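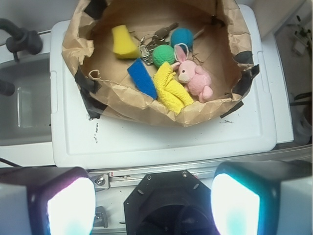 4.2 Collecting the demonstrations

I'll go through how the demonstrations were collected in more detail than papers like this usually do, as most of what I learned on this project I learned while holding the controls. The learning side (Section 5) is fairly ordinary and I'd be happy for anyone to swap in their own method. The collecting is where I lost my time, and where I'd do several things differently.

The arm lives in the Kolen flat, a small kitchen unit on the ground floor of our building that was fitted out in 1996 and hasn't changed a lot. I chose it over the bench in the main lab on purpose. The bench is clean and evenly lit and tells you very little about what happens when there's a tap and a sink right beside the thing you're reaching for. The downside is that I had to share the unit with the Clirnura project, so everything had to be packed up at the end of a session and set out again at the next one. More on what that did to the data below.

I tried two ways of showing the robot what to do. In the first, which I call hand guiding, I put the arm into its floating mode, took hold of it behind the wrist and moved it through the task myself. In the second, remote control, I sat at a desk with the Vurkden controller, a little arm with the same joints as the big one, and whatever I did with the little one the big one copied. In remote control I worked only from the wrist view, the same one shown in Figure 3. No peeking over my shoulder at the real thing! I was strict with myself about that, because the policy gets the wrist view and nothing else, and a demonstration made with better eyes than the learner has is a bit of a cheat.

4.2.1 The bag task

The task I spent the most time on was taking a requested item out of an open paper bag. Figure 3 has one of the layouts: keys and a couple of knitted balls near the middle, sponges, a bunched-up yellow knitted cloth, and a pink stuffed bunny over on the right. I picked things that behave differently when you squeeze them. Sponges give, keys don't, and knitted things have a habit of coming along with whatever you really wanted. The bunny was a late addition and I'm glad I made it, as the long ears offer a grasp that looks wonderful on the screen and is a poor idea nearly every time.

The bag itself caused more trouble than anything in it. Brown paper moves when you brush it, and in my early attempts I'd nudge the rim, the whole bag would shuffle along, and the rest of the demonstration turned into a lesson in chasing a bag. So I rolled the rim outward to get a wider mouth, set the bag on a plastic lid and stuck it with black tape at several spots around the edge. It still crumples, which I wanted to keep, but it mostly stays where it's put. If you try this at home, press the tape down hard and check it between runs. I didn't always, and you can find those runs in the data quite easily.

I should be upfront that an open, taped bag is an easier problem than the one people have with their groceries. I never asked the robot to open a bag or to look under things for something it couldn't see at all. Partial hiding was fair game, and I let the items fall as they liked when I tipped them in.

4.2.2 What a demonstration looks like from the desk

Each run started from the same arm pose above the bag. A tone played, the name of the target came up on the screen, and I went for it. I ended the run with a foot pedal once the item was clear of the rim, or when I'd made such a mess of it that carrying on was pointless. Runs of the second kind were saved too, with a flag, and I used some of them in the recovery experiments in Section 5.4.

Working from the wrist view takes getting used to. The two fingers sit at the bottom of the picture with their glowing pads, and for the first few sessions I steered as if they were my own fingertips, which had me stopping short over and over. The pads are closer to the camera than your brain wants them to be! What helped was picking a spot on the target, lining it up with the gap between the fingers and then coming down slowly, with no sideways correction in the last stretch. I wish I'd written that rule down on day one. My early runs have a wobble right before the grasp, and the first policy I trained copied the wobble faithfully, including on targets where there was nothing to wobble about.

Light from the pads was another surprise. When the fingers came in close, pale surfaces washed out and the darker things stayed readable, so the look of an item could change quite a lot between the approach and the grasp. I considered dimming the pads and decided against it. The policy has to live with that light, so I thought the demonstrations should contain it.

Hand guiding was much quicker to pick up. I could feel the keys catch on the cloth, and I could feel when a sponge had been squeezed enough. The trouble is that none of that feeling ended up in the recording. I'd ease off a grasp because of something in my hand, and all the policy saw was a gripper easing off for no reason at all. My arm also got in the way of the view more often than I'd expected, mostly on reaches to the side nearest me, and those runs had to go.

4.2.3 Sorting and trimming

In all I recorded 679 runs on the bag task, counting both ways of demonstrating. After sorting, 427 went into training. The ones I dropped fell into a few groups: my hand or sleeve in view, the tape letting go, the wrong item lifted, and long pauses where I was plainly thinking. I did go back and forth on the pauses. A person thinking is part of a real demonstration, but a learner that sees the arm sitting still above a bag will happily learn to sit still above a bag, and in the pilot that's exactly what mine did. In the end I cut short pauses out and dropped any run with a long one.

I used the Guillot viewer for sorting, playing each run at double speed and marking it keep, drop or unsure. Anything marked unsure got a second look after at least a night's sleep. I sorted everything myself, so a different person might well draw the lines in other places. The dropped runs are released along with the kept ones so that readers can have a go.

Now, about the setting out and packing up. Between sessions the lid would land in a slightly different place next to the sink, and the bag would sit on it at a slightly different angle. I was annoyed about this through most of March and even made a cardboard template to fix it. Then I compared a policy trained on the template sessions with one trained on the messy ones, and the messy ones won on every target except the keys. I put the template in the recycling. I'd still record where the lid was each time, though, and I only started doing that partway through, so the position labels are missing for the earlier sessions.

The items in the bag were tipped out and tipped back in after every 3 runs, whichever way I was demonstrating. Doing it after each run would have given more variety, but from the remote desk it meant getting up, walking over and sitting down again, and I know myself well enough to say I'd have started skipping it. Within each set of layouts the target changed every time and the removed item was dropped back from above the rim by the arm, so even then the pile shifted a little between runs.

Remote runs make up the larger share of the kept set, and unless I say otherwise the results in Section 5 use those alone. The mixed set is compared separately in Section 5.3.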